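The Bell at Skaltcombe

The ferry to Skaltcombe ran twice a day in summer and once a day in January, and in all my grandmother's years on the island it had never, by her account, left on time.
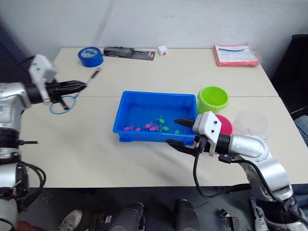 She blamed the bell. It hung on a post at the end of the pier, and the rule was that the boat could not go until somebody had rung it, and the rule was also that whoever rang it had to be the last person aboard. You can imagine how that went. People hung back, looking at the gulls, each hoping to be the one (I did it myself, more than once, with an ice cream running down my wrist).

The year I turned 15 the ferry company put in a horn. It was a good loud horn, and it went off at the proper minute, and the boat pulled out with half the passengers still strolling along the pier with their baskets. My grandmother was among them. She stood there in her church coat and watched it go, and then, because she was there and so was the bell, she rang it.

Well, the boat came back! I have heard people say the captain had forgotten the mail, and that may be so, but I was leaning on the rail and I saw his face, and he looked like a boy called in to supper. He brought her around in a wide, slow circle and put the ramp down without a word. Everyone got on. My grandmother got on last, naturally, and took the seat by the window, and opened the bag of plums she had meant to save for the other side.

We were 15 minutes late into the harbor, and she gave the captain a plum.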